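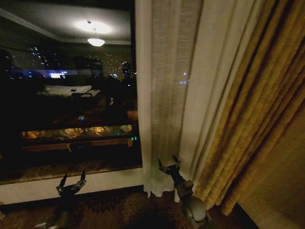 5 avril 2021

Cahier d'atelier, projet Skaltitz, chambre du fond.

Repris ce soir la question de la fenêtre. La dernière fois que j'ai écrit sur elle, c'était en décembre, et je relis mes notes avec un peu de honte : j'avais mis « vitre à voir, rideaux à voir » et rien de plus. Cette fois j'essaie d'être plus complet.

Le problème principal reste le reflet. La nuit, avec le plafonnier allumé, la vitre rend la chambre presque aussi bien que la ville. On a les tours avec leurs petites fenêtres, et par-dessus le plafond, la moulure, la lampe avec son rond de lumière. Les oreillers aussi, très blancs. Pour quelqu'un qui veut regarder dehors depuis le lit, c'est fatigant. Le client de Sitompul s'est plaint exactement de cela dans un autre appartement, donc je ne crois pas que ce soit seulement mon goût.

Essais à faire, dans cet ordre :
- plafonnier éteint, lampe basse seule
- plafonnier avec variateur, au minimum
- les deux éteints, pour avoir une référence
- même chose avec le premier rideau tiré

J'ai prévu 6 minutes d'attente entre deux essais, le temps que les yeux s'habituent. En décembre je n'avais pas attendu et mes appréciations ne valent pas grand-chose.

Rideaux. Il y a deux couches et je propose de garder les deux. Jomum voulait en supprimer une pour gagner de la place au bout de l'appui. J'ai mesuré l'espace entre les deux rails : 4 cm. C'est juste, mais les tissus ne se prennent pas l'un dans l'autre si on tire lentement. Si on tire vite, je ne sais pas encore. À essayer avec quelqu'un de moins soigneux que moi.

Appui de fenêtre. Blanc, large, il fait toute la longueur jusqu'aux rideaux. Profondeur 19 cm, mesurée à gauche. La peinture du dessus prend la lumière chaude de la pièce et devient un peu brune le soir, je l'avais d'abord pris pour une tache et j'ai frotté pour rien. La fiche de Grallow donne un satiné. Je préférerais un mat pour cette surface, il faut demander s'ils le font dans le même blanc.

Petites lumières. Il reste deux témoins verts et un point bleu qui se voient dans la vitre dès qu'il fait sombre. Les verts sont les plus gênants, on ne regarde bientôt plus que ça. Je n'ai pas noté de quels appareils ils viennent, à faire demain avant de toucher aux prises. Un morceau de ruban opaque suffira peut-être, mais pas sur une grille d'aération !

Température de couleur : la lumière ambrée en bas va bien avec le bois, je n'y touche pas. Le plafonnier me paraît trop blanc à côté. Demandé à Grallow un globe plus chaud, délai annoncé jusqu'à 6 semaines.

Reste à commander : ruban opaque, crochets de rideau (prendre le même modèle), variateur compatible. Vérifier la boîte de l'interrupteur avant le variateur, elle m'a semblé peu profonde.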